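Sistdale Credit Union and Tanimside Savings – moving your account, FAQ

Updated Wed 20 April. Put together fast by Ermelinda Vieira, member services, from what people have been asking at the counter. More answers added as we get them.

Do I have to do anything?

If you only have a savings account, mostly no. It moves by itself. If you have checking, a debit card, or bills coming out automatically, then yes, a little. Keep reading.

Is my account number changing?

Tanimside members, yes. Sistdale members, no. The new number is in the letter. Same digits at the end as the old one, with 228 stuck on the front. The routing number changes too for Tanimside people, and that's the one everybody forgets.

I didn't get a letter.

Check that we have your right address. Lots of old ones in the Tanimside files. Call or come by with ID and we'll print you another. We can't email it, account numbers don't go out by email.

When does my old debit card stop working?

17 days after the new one is mailed. The exact date is printed on the sheet the card is glued to. Please don't throw the sheet out with the envelope.

Can I use both cards until then?

Yes. Both pull from the same balance. So spending on the old one and the new one is all the same money – a few people thought it was two separate pots. It isn't.

Does my PIN carry over?

No. You pick a new one at any branch machine or by phone. You can pick the same four digits if you want, we won't know.

What about my paycheck?

Give your employer the new routing and account numbers. Deposits sent to the old Tanimside number will still get forwarded for 9 months, but forwarding can add a day. If rent comes out the morning after payday, don't wait on it. Change it now.

There is a form for this, the blue one, at the front desk. Most payroll offices will take it. Some want a voided check instead. Either way it's you who has to send it in, we can't call your employer for you.

Social Security and other benefits?

Same idea, but you change it with the agency directly. Don't close anything old until you have seen one full payment land in the new place. One full payment. Not a "pending."

Automatic bills – which ones move and which ones don't?

Bills you set up through our bill pay: they move. Payee list, amounts and dates all come over. Look them over anyway.

Bills where you gave the company your account number (electric, insurance, gym and so on): forwarded for the same 9 months, then they bounce. You need to update each one.

Bills on your debit card (streaming, phone, that kind of thing): these stop when the card stops. Nothing gets forwarded on cards. Update these first.

How do I find them all? I have no idea what comes out.

Go back through a full year of statements. A full year and not just a couple of months, or you'll miss the annual ones. Car registration, antivirus, a magazine, the domain name for a website you forgot about. January is a big month for yearly charges so look at that one twice. Write each down with the date and the amount. Cancel what you don't want while your at it.

Will I be charged for anything bouncing?

Seven weeks of no overdraft or returned item fees for any Tanimside member, starting the day your account moves. After that the regular Sistdale fee sheet applies. We can only waive our own fees. If the electric company charges you for a late payment, thats between you and them, though we will write a letter saying the account was moved. Ask for Benedek Bozsik, he has the letter ready to go and just fills in your name.

Old checks?

Use them up until the forwarding period ends, then shred. First box of new ones is free. Plain blue only. Fancy ones you order and pay for yourself.

What about a check I wrote that hasn't been cashed yet?

Still good. Pays out of the new account. Keep the money in there.

Does my interest rate change?

Regular savings: goes to whatever the Sistdale rate is on the day. It's posted in the lobby and on the rates page. Certificates: your rate and your end date stay exactly as they were until the certificate matures. After that you get the usual notice and a short window to move the money or roll it over. Read the notice. If you do nothing it rolls over at the new rate, and pulling it out early costs you some interest.

My loan is with Tanimside. New terms?

No. Same rate, same payment, same due date. Only the place you send the payment changes. If you pay by mail, use the new coupon.

Joint accounts?

They stay joint. Both people get their own card and their own login. If one of the names should come off (divorce, a death, a kid who moved away ten years back), now is a good time, but both owners have to sign, or we need the death certificate. We can't take a name off over the phone. Sorry.

Beneficiaries?

Please check yours. We copied over what Tanimside had on file and some of those cards are very old. Takes a couple minutes at the desk.

Am I still insured? And if I had money in both places?

Yes, deposits are insured. If you had accounts at both, the balances may now be counted together, depending on how they're titled. Mostly matters for people with large amounts. Come in and we'll go thru it with you, no charge.

Online login?

Tanimside members sign up fresh on the Sistdale site. Your old password won't work. Have the letter next to you, it asks for the member number. Statements from before the move won't show up online, so download anything you need for taxes while the old site is still running.

Someone called me about the move and asked for my card number.

Hang up. We don't call and ask for card numbers, PINs or the code that gets texted to you. Any big change like this brings scammers out. Call us back on the number printed on your card, not the number that called you.

Are any branches closing?

The Wevach counter is moving across the parking lot, same hours. No others planned. The drive-up at Tanimside stays open as is.

Can I just close everything and leave?

Sure. No closing fee. Open the new account somewhere else first, move the paycheck, wait a full month, then close ours. Leave a bit in for stragglers.

Still stuck?

Mornings are quieter, on the phone and at the desk. Bring the letter, your ID and the list of bills if you made one. Ask for Ermelinda or Benedek. Loan questions go to the loan desk, other side of the lobby.
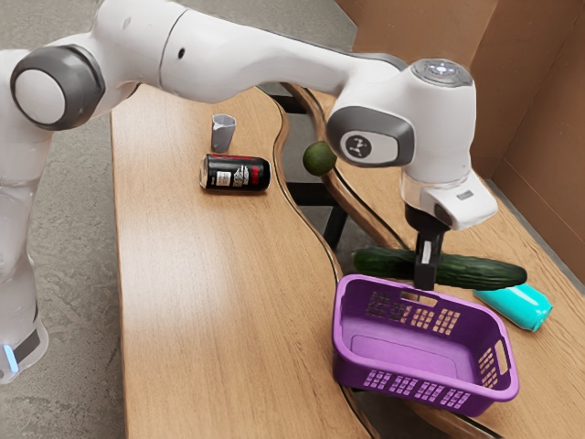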